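Low-dose beverages: emulsion stability, onset and labelling
Speaker notes – Thu Ông, 29 October 2020

Slide 1. Title
Introduce self. Questions at the end, except on units, which can be asked at any point.

Slide 2. Scope
Cannabinoid beverages only. No edibles, no vapour products. Talk covers the formulation work on Lilel and the shelf study on Toser. Âu is the flavour base common to both. Skip the history of legalization. This audience has it.

Slide 3. The solubility problem
THC is lipophilic. Added to water as distillate, it separates and sticks to the container wall. Two consequences: the first sip and the last sip differ in dose, and the label value holds for neither. Emulsification is the usual answer. Droplet size governs clarity, and to a degree onset. Do not get drawn into the word "nano" here. Slide 6 deals with it.

Slide 4. Study design
1,307 cans of Toser in the main arm, stored upright at room temperature. Control arm used glass. Each can was sampled at top, middle and bottom without shaking. Assay by HPLC. Lot tracking was done in Enum, which exports badly – mention this only if someone asks why the tables look as they do.

Slide 5. Liner losses
Most of the missing THC was in the can liner. The glass arm did not show it. Pause on the chart. The left axis is per cent of label claim and the right axis is days. People mix these up.

Slide 6. Onset claims
Faster onset than a baked edible is plausible and reported by drinkers. Our panel was 70 adults, self-reported, unblinded. Say so plainly. Stomach contents were recorded but not controlled. No claim is made about peak effect. "Nano" has no agreed cut-off on a consumer label and we have stopped using it.

Slide 7. Flavour
Bitterness comes from the emulsifier as much as from the extract. Âu masks it with grapefruit peel and a small amount of salt. Carbonation helps. Sweetness above the level in Lilel made the aftertaste longer.
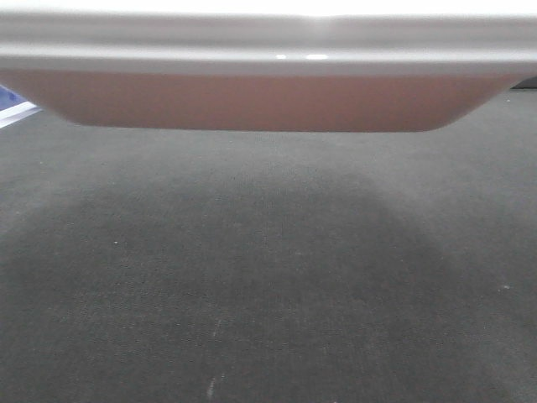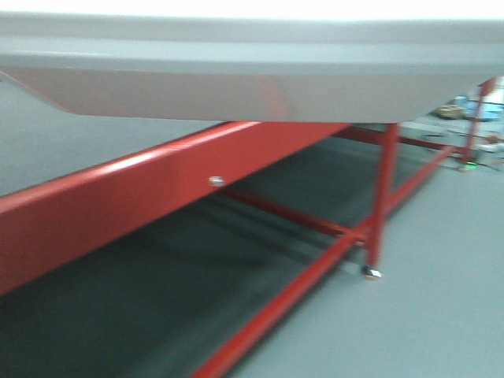
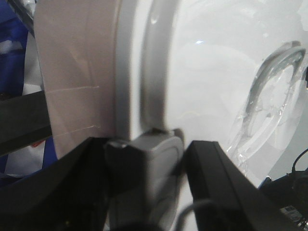
Slide 11. Labelling
Dose per can and dose per serving should be the same number wherever the can cannot be resealed. State the date of assay as well as the date of packing. Recommend against "sessionable" – it implies a rate of drinking that the onset data do not support.

Slide 12. Open items
Liner supplier to be changed before the next run. Repeat the assay on the new liner with the same three sampling points. Blinded panel in planning, protocol not final.

Questions. If asked about mixing with alcohol: not studied, not advised, move on.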